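Compressor Fitter - Pomero

Pomero overhauls reciprocating compressors for gas and process plants. We need a fitter for the valve and packing shop, working alongside 2 others. You should be able to read drawings, lap valve seats and measure rod run-out without help.
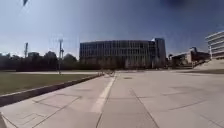 Evaristo Bermúdez says most of the work is strip-down and inspection, with a site call-out every month or so - usually for a broken valve plate.

Shifts start at 6.30 am. Tools and overalls are supplied. Apply in writing by the end of July, quoting job number 552.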